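4. Alta en el programa de fidelización y uso de los cupones

Esta sección describe el procedimiento para registrar una cuenta de cliente en Groditz, asociar la tarjeta Prulness y aplicar cupones a los pedidos realizados en la tienda en línea o en los establecimientos físicos. Las condiciones indicadas están en vigor desde el 14 de julio de 2025.

4.1 Antes de empezar

Tenga a mano los siguientes datos:

Número de la tarjeta Prulness, impreso en el reverso.
Dirección de correo electrónico a la que tenga acceso en el momento del alta.
Código postal del domicilio de entrega.

Nota: las tarjetas emitidas con la antigua denominación Skomon conservan su validez y no requieren sustitución. El saldo de puntos se traslada de forma automática al completar el alta.

4.2 Creación de la cuenta

1. Acceda a la página principal de la tienda y seleccione «Mi cuenta».
2. Pulse «Registrarse» e introduzca su nombre, sus apellidos y su correo electrónico.
3. Establezca una contraseña. El sistema no admite contraseñas utilizadas con anterioridad en la misma cuenta.
4. Abra el mensaje de confirmación y pulse el enlace incluido. El enlace caduca a los 70 minutos.
5. En el apartado «Tarjetas», escriba el número de la tarjeta Prulness, sin espacios ni guiones, y pulse «Asociar».

Precaución: tras tres intentos fallidos de asociación, la tarjeta queda bloqueada. El desbloqueo debe solicitarse en el mostrador de atención al cliente, con presentación de un documento de identidad.

4.3 Aplicación de un cupón

1. Añada los artículos a la cesta y compruebe tallas, colores y cantidades.
2. Seleccione «Tramitar pedido».
3. Introduzca el código en el campo «Cupón» y pulse «Aplicar». El importe rebajado se muestra antes del pago.
4. Si dispone de más de un cupón, elija el que desee utilizar. Los cupones no son acumulables entre sí, pero sí compatibles con el canje de puntos.

El descuento se calcula sobre el precio de los artículos, impuestos incluidos, y no se extiende a los gastos de envío. Los pedidos de importe igual o superior a 69 euros — una vez descontado el cupón — se entregan sin gastos en territorio peninsular.

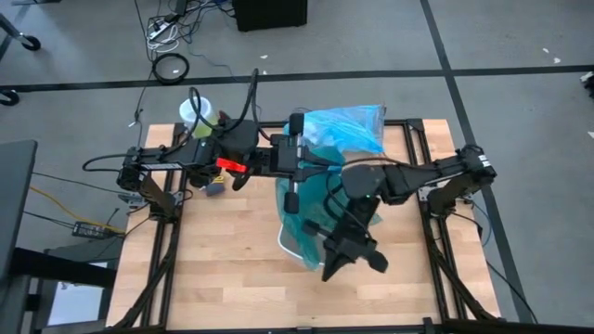
4.4 Artículos excluidos

Los cupones no son aplicables a las tarjetas regalo, a los servicios de arreglo de prendas ni a los artículos de la línea Mathew para el hogar. Tampoco se aplican a pequeños electrodomésticos cuyo precio unitario supere los 209 euros. La exclusión figura en la ficha de cada producto, bajo el epígrafe «Condiciones».

4.5 Devoluciones

1. Localice el pedido en «Mis compras» y seleccione los artículos que vaya a devolver.
2. Indique el motivo e imprima la etiqueta de devolución.
3. Entregue el paquete en cualquier establecimiento o punto de recogida autorizado.

El reembolso corresponde al importe efectivamente abonado. Los puntos canjeados se reintegran en la tarjeta; el cupón, en cambio, se considera consumido, salvo que se devuelva el pedido completo antes de su fecha de caducidad.

Nota: los puntos no canjeados caducan el último día de septiembre de cada año. El saldo pendiente puede consultarse en «Tarjetas», opción «Movimientos».

Responsable de la revisión de esta sección: Ximeng Peng, Departamento de Atención al Cliente.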